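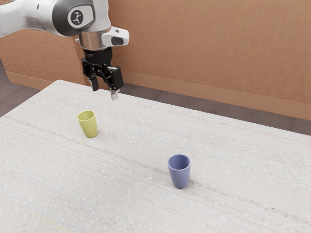

四百九十九支枪去了哪里

一场为期28天的收枪行动，一个漂亮的总数，和许多没有写进通报里的事

Tirov警区的收枪行动在七月的一个星期六收尾。当天下午四点，警区在旧粮库前面的空地上办了一场展示会，长枪摆成几排，短枪放在铺了蓝布的条桌上，弹药装在塑料筐里。警区的新闻官念了一份两页纸的稿子，稿子里的数字第二天出现在所有本地媒体上：28天，收缴各类枪支499支。

我在场，也在本子上记下了这个数字。几家同行的标题写得很痛快，有说“Tirov告别枪声”的，有说“史上最成功收枪”的。我当时的标题也没好到哪里去。过了几个星期，我又去了两趟Tirov和一趟Bramwell，看了承办公司交给地区议会的结项报告，跟十来个交过枪、没交枪和负责登记的人聊过，越聊越觉得那个标题应该收回来。

先说明一点，我并不认为这些枪是假的，也没有证据说有谁贪了钱。499支这个数，登记簿上对得起来。我怀疑的是另一件事：这个数字能不能说明大家希望它说明的东西。

规则是怎么定的

事情要从规则说起。行动的正式名称很长，当地人一般叫它“换枪”。凡是在28天内把枪交到指定地点的，不问来源，不追究非法持有，每支发一张面值200的购物券，可以在Bramwell和Tirov的几家商店里用，买粮食、化肥、农具、煤油都行，不能兑现金，也不能买酒。弹药不发券，交了只给一张收据。

不追究来源这一条，警方内部争论过。一位参加过前期会议的警官告诉我，刑侦那边的意见很大，他们担心作案用过的枪会以这种方式合法地消失。最后的折中办法是，交来的枪先存放一段时间，由技术人员抽样做弹道比对，然后再销毁。抽多少，怎么抽，规则里没有写。

“不问来源”在纸上很干净，到了登记台就没那么干净了。Tirov城里的登记点设在派出所的院子里，要交枪的人得先走过值班室的窗口。两个村民分别跟我讲了差不多的话：走到门口看见里面穿制服的人，又转身回去了。其中一个后来把枪托给亲戚带去，另一个说还放在家里，放在哪儿他当然没有告诉我。

承办登记、验枪和发券的是一家叫Kultico的公司。它之前做过的事情包括给矿区配保安、给仓库做盘点，收枪是头一回。地区议会选它的理由是报价低、人手现成。公司拿的是固定服务费，外加一笔按收缴数量计算的绩效款。这个绩效款在合同附件里，附件不在议会网站上，我是在议会的资料室里翻纸质件看到的，资料室的复印机坏了，只能手抄。

按支数给绩效款，就会有人去追支数。这话不用学过管理的人也能说出来。

什么算一支枪

合同对“枪支”的定义只有一句：“具有枪管及击发机构或曾具有击发机构之器具”。“曾具有”三个字，后来帮了大忙。

结项报告的附表把499支分成了几类，其中“经检验可击发”的是161支。也就是说，能打响的不到三分之一。剩下的里面，有锈死的猎枪，有缺撞针的老式步枪，有只剩枪管和半截枪托的东西，还有土造枪。土造枪最难归类，有些做得相当精细，有些是一截水管绑在木头上，谁开枪谁倒霉。附表把它们统统列为“其他”，没有再往下分。

警区的通报稿里没有出现161这个数字。新闻官的解释是，稿子要简短，而且“不能击发的枪也可以修好”。后一句有道理，一支缺撞针的枪，到了会修的人手里，花不了多少工夫。可是按同样的道理，能修好枪的人也能再造一支，收走废枪对他没什么影响。Tirov下面的几个镇子里一直有做土枪的作坊，价钱随行就市，行动期间据说还涨了一点。一个在集市上卖五金的人跟我说，那个月水管和弹簧卖得比平时快，他没问客人拿去做什么。

这句话我没法核实。我把它写在这里，是因为登记台的一名前雇员跟我讲了另一半。她说行动进行到后半段，开始有人一次拿来好几支样子差不多的土枪，焊口发亮，木头上还有新锯的茬。她问过主管要不要登记，主管说符合定义就登。她登了，券也发了。

一张200的购物券，够买什么呢？我在Bramwell的商店里问过，能换一袋化肥再加几样零碎。做一支最粗糙的土枪，材料钱要低得多。账摆在那里，有人去算，我一点也不吃惊。

Kultico在书面答复里说，公司“未发现为套取奖励而专门制造枪支的系统性情况”。我把这句话读了好几遍，觉得重点都在“系统性”三个字上。我追问有没有发现非系统性的情况，公司没有再回信。

Skundine方向没有来人

Tirov警区管的地方很大，从河边的镇子一直到北面的丘陵。过去几年真正出事的，是通往Skundine的那条公路和公路两旁的村子：拦车、劫牲口、绑人要赎金，天黑以后长途车不敢走。地区议会批这笔钱的时候，提案里举的每一个案例都发生在Skundine一线。

可是结项报告里按登记点分列的那张图，Skundine的柱子矮得要凑近看。绝大多数枪来自Tirov城区和Bramwell，也就是治安原本就比较好的两个地方。Skundine的登记点设在路口的一座旧税站里，据附近的人说，头几天有人值守，后来就常常锁着门。Kultico说那里一直有人，只是出于安全考虑缩短了开放时间，改成上午十点到下午一点。

上午十点到下午一点，正是下地和放牲口的时候。

我去Skundine是搭一辆运洋葱的货车去的，早上出发，司机说好下午三点之前必须往回走。路上有两个检查站，第一个查了证件，第二个没有人，只有横在路边的一根木杆。司机对换枪的事知道一点，广播里听来的。他的看法很直接：“我要是住在那边，我也不交。交了，晚上谁来？”

到了村里，听到的大致是同一句话的各种说法。这里的枪多数在自卫队手里，几户人家合用一支，夜里轮流守。他们的枪来源说不清楚，有祖上传下来的，有从别处买的，也有人含含糊糊地说是“发的”，再问是谁发的，就换话题了。对他们来说，200的券买不回一头牛。而真正拿枪拦路的那些人，显然不会为了一袋化肥走进税站。

一位村里的老人把话说得更难听。他说换枪换走的是胆小的人的枪。我想了想，觉得这话也不全对，Bramwell那些把祖父的猎枪从柜顶上拿下来交掉的人家，未必是胆小，多半只是用不着了，留着还怕小孩碰。家里少一支没人管的枪，总归是好事，这一点我不跟人争。只不过这跟Skundine公路上的劫案是两回事，而议会批钱的时候讲的是后者。 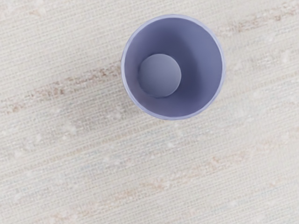
通报里的“下降”

展示会上还有一个说法流传很广：行动开始之后，涉枪案件“明显下降”。新闻官没有给数字，只说了“明显”。媒体也就照写“明显”。

我向警区要过按月统计的涉枪案件数，得到的答复是数据正在整理。又要过一次，答复是需要上级同意。后来在议会的质询记录里找到一段，警区代表说，行动当月接报的涉枪案件少于上一个月。少多少，没有说。跟上一年同一个月相比怎样，也没有人问。

这里头有个老问题。Tirov一带的劫案本来就跟季节走。收洋葱和赶牲口去市场的那几个月，路上有钱有货，案子就多；到了雨季，土路泡烂了，摩托车进不去也出不来，案子自然少。换枪行动挑的恰好是雨水最大的时候。跑车的、开店的、种地的都知道这个规律，我不信警区不知道。

还有报案的问题。Skundine那边的村民被抢了牲口，去报案要走半天，到了还要登记、等人、再走半天回来，多数人早就不去了。案件统计里看不到他们。行动期间Skundine派出所有一部分警力调去支援登记和押运，值班的人比平时更少，来报案的能有多少，可想而知。拿这样一个月的接报数去说“下降”，我觉得说得太快。

我也问过自己，是不是太苛刻了。任何一个地方的警察，人手不够，车不够，油也不够，办成一件事，想让人家夸两句，很正常。几个在展示会上站岗的年轻警员，那天在太阳底下站了大半天，他们跟通报稿怎么写没有关系。一名押运过枪支的警员跟我讲，从Bramwell回Tirov的那段路，车上只有他和司机，后面装的是枪，他一路都在想，要是有人拦车怎么办。他讲的时候在笑，我没觉得好笑。

我苛刻的对象是稿子，还有根据稿子接着往下花的钱。

枪现在在哪里

规则说先抽检、后销毁。展示会之后，长枪短枪重新装车，运到警区的库房。结项报告写的是“待销毁”。我写这篇文章的时候，它们仍然“待销毁”。

警区的说法是，原本联系好的一家炼铁厂停了炉，要另找地方。也有人提议直接浇进混凝土里，又有人反对，说混凝土是可以砸开的。技术比对做到哪一步，没有公开的说法。刑侦部门的一位警官私下告诉我，设备在地区首府，送检要排队，收枪之前的样本都还没排完。

库房我没能进去，只在外面看了看。这种地方出过什么事，跑过几年治安新闻的人心里都有数。别处的收缴枪支从库里流出来，换个地方再被收缴一次，登记簿上又算一笔成绩，这样的事情我们报道过不止一回。我没有说Tirov的库房也会这样。我只是问了三个很简单的问题：每一支有没有编号，编号有没有打在枪上，多久清点一次。

第一个问题的答案是有。第二个问题的答案是编号写在挂签上，挂签用绳子系着。第三个问题，对方说会定期清点。

纸质的挂签，绳子，雨季的库房。能击发的那161支有没有跟其他的分开存放，我也问了，没有得到答复。

购物券的账

再说券。券由Kultico印制，由指定商店收，商店凭券向公司结款。Bramwell的两家店主都说款子结得慢，其中一家到我去的时候还有一部分没结清。他给我看了一沓用橡皮筋扎着的券，右上角有流水号。他说以后再有这种事，他要先看见钱。

店主还说起一件事：行动的最后几天，街上有人按半价收券。着急用现钱的人把枪交了，转身就把券卖了，收券的人再拿到店里去买化肥，一车一车地买。这事不犯法，规则只说券不能兑现金，没说不能转让。但是这样一来，“不能买酒”就成了一句空话，交枪的人真正拿到手的也只有面值的一半。

Kultico的结项报告有一章专讲“社区受益”，说购物券“直接改善了持券家庭的生产条件”。报告附了问卷结果，满意度很高。问卷是在登记台上当场填的，填的时候券还没有发到手里。那位前雇员说，有人问她，不写满意是不是就不发。她说不是，但她看得出来对方不太信。

我不反对做问卷。换一个时间，换一个地方，由跟发券没有关系的人去问，结果未必难看。现在这样问出来的，我没法当真。

有没有做对的地方

有的，应该写清楚。

Bramwell的登记点设在一所小学的旧校舍里，门朝背街，进去不用经过穿制服的人，登记的是本地请的短工，会说两种本地话。那里收到的枪比Tirov城里的还多，而且排队的人里有不少妇女，枪是从家里拿出来的，有时候丈夫知道，有时候未必。一个地方收得多，一个地方收得少，我看跟门朝哪边开有不小的关系。可惜结项报告对此一个字也没有提。

弹药没有奖励，仍然有人交。有位上了年纪的人用饭盒装了一盒旧子弹送来，登记的短工吓得往后退，他说在灶台底下放了很多年了。这种东西收走一盒算一盒，哪怕不计入绩效。

还有，行动期间没有出过一起登记点的走火事故。验枪的人是从警区借来的两名老军械员，Kultico自己没有会验枪的人。结项报告把“零事故”写成了公司的管理成果，两名军械员的补贴则由警区承担。我问过其中一位对此有什么想法，他摆摆手，说枪口朝下放，就不会出事。

下一轮

地区议会已经在讨论第二轮。目前放出来的消息是，承办方大概还是Kultico，奖励可能提高，时间可能延长，目标数量要比499更高。我在提案草稿里又一次看到了Skundine的那些案例，连段落顺序都没有变。

草稿里没有写登记点开到几点，没有写可击发的枪和废枪是否分别计价，没有写券能不能转让，没有写第一轮的枪什么时候销毁。绩效款仍然按支数算。

几位议员对我说，这些属于执行细节，可以以后再补。第一轮的时候，也是这么说的。有一位议员比较坦率，他说要是改成按可击发的枪计算，总数会难看很多，下一次就不好批钱了。我问他，那么批钱是为了什么。他说回头再聊，他要去开会。

我倒不觉得第二轮一定不该办。如果奖励只发给能打响的枪，土枪另设一个低价；如果Skundine的登记点天天开到傍晚，公路上同时有人巡逻；如果第一轮的枪先当着大家的面毁掉，让村里人看见交出去的东西不会再回来，那么就算最后收上来的数目小得多，我也愿意写一个痛快的标题。这些条件没有一条需要高深的技术，有几条甚至不用多花钱。

但Skundine的自卫队要等到什么时候才肯交，跟登记台摆在哪里关系不大。我离开村子的时候是下午两点多，货车司机在路口按喇叭，催得很急。村口几个年轻人正在往两棵树之间拉铁丝，是晚上用的，上面挂了空罐头，有人碰到就会响。我问他们警察晚上来不来，其中一个说，来过一次，在换枪开始之前，来贴告示。

告示还贴在旧税站的墙上，右下角已经卷了起来，开放时间那一行被人用笔划掉，重新写过，后来又划掉了。司机不肯停车，我是从车窗里看见的。

编者注：本刊就文中所述事项致函Kultico及Tirov警区。Kultico的书面答复已在文中引用，截至付印，警区未就涉枪案件月度数据及枪支销毁时间作出答复。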